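Domomell Handheld Gripper Set

Paired grippers for recording household and light shop-floor chores

The Domomell set is a pair of hand-held grippers that let a person do a chore the way a robot arm would have to do it, with two fingers on each side and nothing else. The recordings are used to train arms on the same task. Sets are built and serviced at our Dindcombe workshop.

What can a machine do with this today? Less than most buyers hope. Loading a tray into a microwave, closing the door and wiping a counter are within reach for a trained arm in a room it knows. Folding fitted sheets, opening soft packaging and sorting mixed cutlery are not there yet – we don't sell the set on the promise that they soon will be.

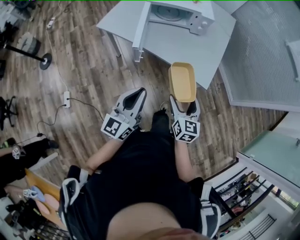 Trays are a fair test of where things stand. A person tilts one without thinking and gets it through a door opening on the first try. A policy trained on 60 recordings usually gets the approach right and then catches the rim on the way in. With 434 recordings of the same chore, our test arm finished most runs in July. Move the appliance to another table and the results drop again.

Laimutė Raudsepp runs the test bench and can advise on how many recordings a given chore is likely to need. Customers with a shop-floor task, such as bin picking or feeding parts to a fixture, should send a short video before ordering.

In the box
Two grippers, left and right
Two wrist mounts
Spare finger pads
Charging lead
Printed setup guide

Specifications
Recording time: up to 8 hours per charge
Finger pads: replaceable without tools
Export: works with Wendt and Kurkari arm controllers
Order code: DM-161

Not included: robot arm, controller, training software.

Lead time and quotes: contact Nikau Kereama, Dindcombe sales desk. Demonstration sets can be borrowed for two weeks – return shipping is paid by the customer.

Page updated 6 November 2023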